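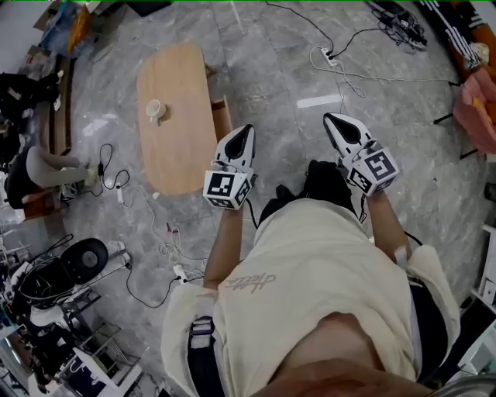 Both grippers in hand, coffee table ahead, morning check.

January, started 9:40

Handheld pair, service and re-setup. Maximiliano is on the bench work, I'm doing the holding and the log.

Reason for the service: the left unit has been dropping its pose for a few frames at a time whenever the wrist rolls inward. The right one is fine. Chukwuemeka flagged it last week from the Brikalport runs, where the left track jumped and the right one stayed smooth on the same takes.

Marker cubes first. Wiped all faces with a dry cloth, then a damp one. The left cube had play in it. You can feel it click if you push on a corner with your thumb. Took it off, and one of the two screws under the mount had backed out by most of its length. Refitted both with a drop of the blue threadlocker and left it alone for an hour. No play on the right cube but I did the same there so they match.

Fingers next. Opened and closed each one by hand, slowly. The left closes evenly. The right has a bit of drag near the end of travel. Cleaned the slide with a brush, no oil (we oiled one in the fall and it collected lint within days). Drag is less but still there. Leave it for now and check again after the next full day.

Width calibration, fully open to fully closed, counts from the encoder:
Left: 700 open, 338 closed
Right: 700 open, 363 closed
The right used to close at 338 like the left. That fits with the drag. Saved both as they are, so the software has the true closed value for each side. If the right slide gets fixed this has to be redone or every grasp on that side will read wrong.

Cables. The black leads come off the underside of the grippers and go down to the floor, and they pull on the connector every time you turn around. Added a loop of hook tape at each handle to take the weight. Left lead swapped for the spare from the Flerkura box. Old one is tagged "suspect", please don't put it back in the box until somebody has put a meter on it.

Floor is still a mess of cords and power strips. I want the strips over against the wall before the next long session. Maximiliano will bring cord covers.

Test after lunch, 2:15. Coffee table task with the cup, same routine as always: reach, grasp, lift, set down, back to start. Recorded 474 frames on the first take. Left pose held the whole way, including the inward roll. Second take, did the roll on purpose several times, no drops. Third take I stood closer to the table and lost the right cube once when my own forearm got in front of it. That is me, not the hardware.

So the loose cube was most of it, maybe all of it. I changed the lead the same day, which was sloppy, since now I can't say which one did it. Should have tested between the two.

To do:
Meter on the old left lead
Order slide for the right gripper from Sheehan, ask for two
Spare cube screws, we are down to the ones in use
Send the new width values to Chukwuemeka before he processes anything from today
Mokeck profile still has the old closed value on the right side, needs editing by hand

Grippers are back on the shelf, leads coiled and unplugged.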